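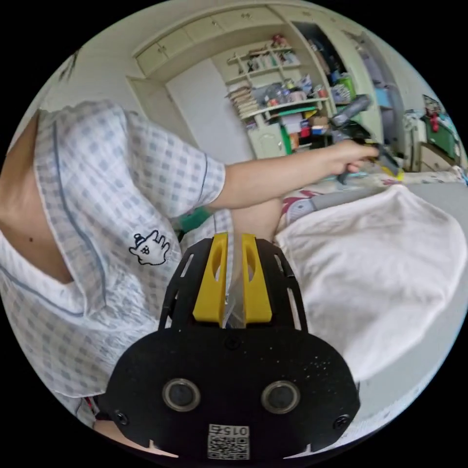 The Fold Planner

The report was dated 26 Jul 2020 and addressed to the Directorate of Household Systems at Clamport. Mieczysław Walczak had written it in the approved manner, with the findings first and his own name last.

It stated that the planner known as Sterkeo had received 877 demonstrations of cloth handling, each recorded by a person with a gripper in the hand. Of these it had accepted all but 44. The 44 had not been damaged. The planner had set them aside under a heading of its own making, which read: Undecided.

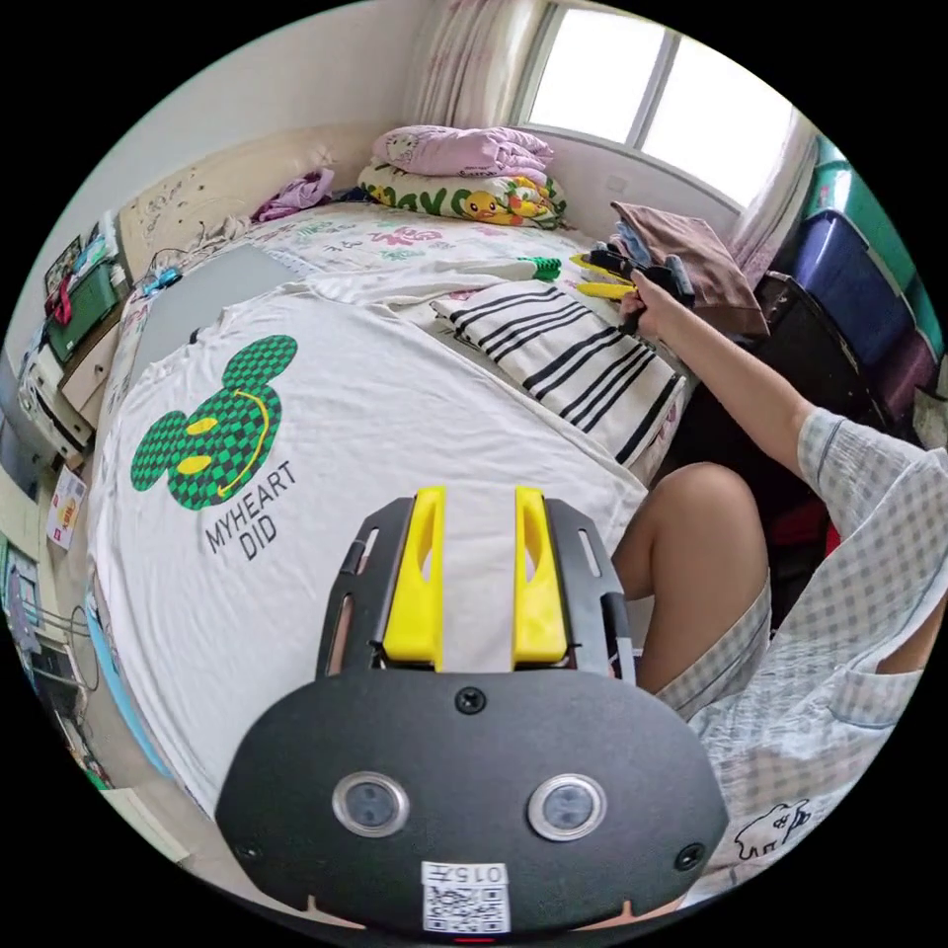 Mr Walczak had been employed for the perception side of the work and was not expected to hold views on planning. He opened the log nevertheless. In every rejected case the planner had found the edges of the cloth, chosen its grasp points and computed a path for both fingers. It had then waited 4 seconds and closed the file.

He wrote to the Nikolovski office, which held the licence for the controller, and asked whether a delay of this kind had been permitted. The reply was courteous. The limit stood at 3000 milliseconds — it had never been raised — and any longer pause was to be treated as a fault in the clock.

The clock was tested and found to be correct.
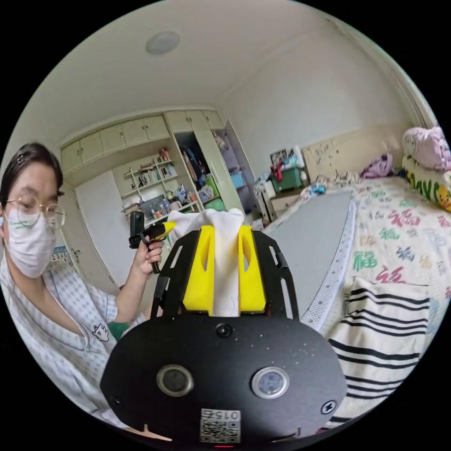

A white cloth held between the fingers, second device in hand.

In September the Directorate ruled that the heading be removed and the cases returned to the training set. Mr Walczak carried out the instruction the same evening. Before he signed the form he ran the planner once more on the first of them, with the limit in force.

It found the edges. It chose its grasp points. At 3000 milliseconds it returned a path, complete and within tolerance, and beneath it, in the field reserved for remarks, a request for the demonstration to be shown again.

He entered the request in the register and went to find a cloth.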